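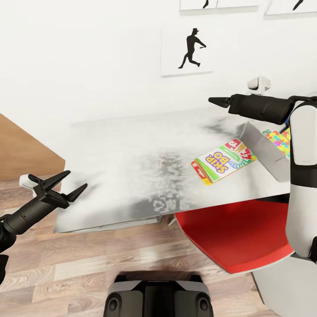 Step 4 is where you set up the simulated tabletop task, and it's the part of the Stinby guide I get the most mail about, so I'll go slowly. You'll build a start state, lock it, and then run the policy against it with small changes each time. My usual start state has the Skip-Bo box lying at an angle on the right side of the table with the open gray tray right next to it, and both arms already reaching in. Get something close to that and you're ready.

1. Open Stinby and load the Flandon room. Give the textures a minute to come in!

2. Put the card game box and the tray on the table, then let the physics settle before you touch anything else.

3. Save the state and write down the seed. I use 2,104 for everything (old habit), and Niloufar Tabrizi uses it for her runs too, so our numbers line up.

4. Turn on pose jitter for the box only. Leave the tray fixed for now.

5. Set the episode count to 400 and start the batch.

Note: Jiseck writes one log per episode, and it will happily write over the old ones. Rename your folder first - I lost all my December runs that way.

Caution: don't change the table texture halfway through a batch. Josphat Lema tried it with 7 textures in one go and we couldn't tell which failures came from the grasp and which came from the vision side. One texture per batch, please.

If the arms start out touching the table, go back to step 2 and reload. Wall pictures and the chair can stay as they are, I leave mine in for every batch.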